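How is a cartoon film made?

A cartoon film looks as if it moves, but it is made of still pictures. They are shown so quickly, one after another, that your eyes join them up.

First comes the story. A writer puts it down as a script, with everything the characters say and do. Then artists draw the storyboard, a bit like a very long comic strip. For the short film Usanora, Paula Enache drew 500 storyboard pictures. Each one was pinned to a wall so that everybody could see what came next.

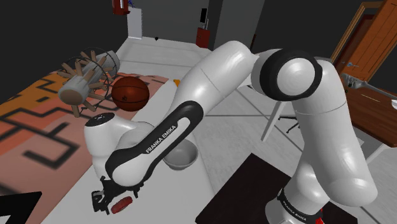 The voices are usually recorded before the moving pictures are finished. That way the animators can listen to the words and make each mouth fit the sounds. An actor may have to say the same line up to six times.

Many cartoons are now made on a computer. The people who do this work have different jobs:

Modellers build the shapes of people, animals and furniture.
Riggers give each character joints, so it can bend.
Animators decide how everything moves.
Lighting artists choose where the light comes from and how bright it is.

When all that is ready, the computer works out what each picture should look like. This is called rendering. It can take hours to render one picture, so studios often leave their computers running all night.
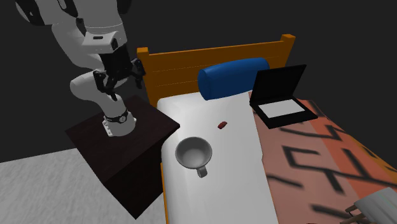 A robot arm and a nightstand, drawn by computer.

Last of all, the music and sound effects are added. Omid Bahrami made the footsteps in Usanora by walking on a tray of gravel in old shoes.

Words to know
Script: the written story of a film
Storyboard: drawings that show the story in order
Render: to make a finished picture on a computer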